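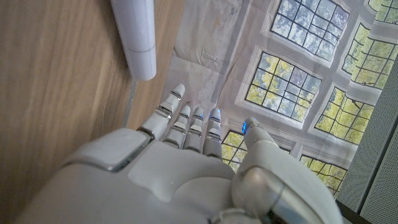 A white robotic hand reaches across a tabletop.

The Long Way Round to Side Two
Javiera Ojeda spent years chasing one good copy of a record hardly anyone had heard. Then she found five.

By Elango Shenoy
November 24, 2018

The needle drops, there's a second or so of groove noise, and then the piano comes in from so far back in the room that you lean forward in your chair. I've heard Fornness play this song on a tiny festival stage and through a laptop with a blown speaker, and I loved it both times. I had never heard the pedal creak. On Javiera Ojeda's stereo, on a drizzly afternoon with the heater ticking away behind us, you can hear the pedal creak, and you can hear the singer take a breath and decide not to come in yet.

"There," says Ojeda, pointing at the left speaker. "That's the breath. On my old copy it's just hiss."

The album is Ploltlow, the only full-length record Fornness ever made, and if you haven't heard it I'm a little jealous of you. It's a quiet, stubborn, gorgeous thing, nine songs for piano, viola, brushed drums and a voice that never seems to be in a hurry. It was recorded live in a disused wool store over a single wet week in March, with the players set up in a ring and the doors shut against the trucks. The small label Santoso pressed it once, then pressed it again with a different cutting engineer, and the arguments have been going ever since (they are very friendly arguments, mostly).

Santoso's first pressing ran to 1,278 copies and the second to 1,146. The sleeves are identical. So are the labels, down to the slightly crooked logo. To tell one from the other you have to tilt the record under a lamp and read what's scratched into the blank vinyl near the centre, where the first cut has a tiny letter D after the catalogue number. The D is for Drostel, the cutting room where the lacquers were made.

Ojeda has owned two of the second pressing and now has five of the first. She bought the whole lot from a retired country radio programmer who'd been sent a box for promotion and had given away all but a handful. Two were still sealed. She opened both the same night.

"What was I going to do, look at them?" she says.

We play the opening track from each of the five, at the same volume, one after another, with a pot of tea going cold on the floor. I went in expecting to nod politely. By the third copy I was scribbling! They really are different. One has a lovely rich bottom end but goes a bit splashy when the cymbals come in. Another is so clean it sounds almost shy. The fourth is the one with the creak and the breath, and when the viola enters on the second verse it has actual wood and rosin in it, a rasp at the front of each note that the others smooth over.

Then we put on a second pressing, and I should be fair to it, as it's the one most fans own and the one I fell for. It's louder. The voice has been pushed forward and the drums have more snap. In a noisy share house it's probably the better record to have on. But the ring of players is gone. Everyone seems to have been lined up along a wall, and the long decay at the end of "Gravel Season", where the piano is meant to hang in the rafters until you forget you're listening to it, gets tucked away early under the surface noise.

Side two is where it matters most. The last two songs run together with no gap, and at the join the drummer swaps brushes for his bare hands. It took me years to notice. On copy four you can follow each finger landing on the skin, dry and close, a fraction behind the beat. The singer, who's been holding back for half an hour, finally lets her voice crack on the word "harbour". She did the song twice and they kept the one with the crack in it. Ojeda has heard this moment more times than she'd care to admit and she still goes still for it.

If you're listening at home, here are the places I'd go first. Start with the piano entry on the opener and see whether you can tell how far away it is. Try the viola in verse two next. Then skip to "Gravel Season" and wait out the ending with the volume where it is, no cheating. On a good copy it's a long wait and you'll be happy to have it. Save the join on side two for last, preferably at night.

You don't need a flash system for any of this. Ojeda's turntable is second-hand, her speakers were a moving-out present, and the whole rig sits on a bookcase her uncle built. She does clean every record before playing it, and she's fussy about the stylus. The rest is patience. Her shelves hold just 62 albums, and she'd sooner find a better copy of one she loves than bring home another.

Copies of Ploltlow do still turn up, usually filed under folk, sometimes under jazz, and once, to Ojeda's delight, in a bin of Christmas records. Take a torch with you and look for the D.

She sent me home with copy two, the shy one, on indefinite loan. I've played it every night this week, and I think it's opening up a bit.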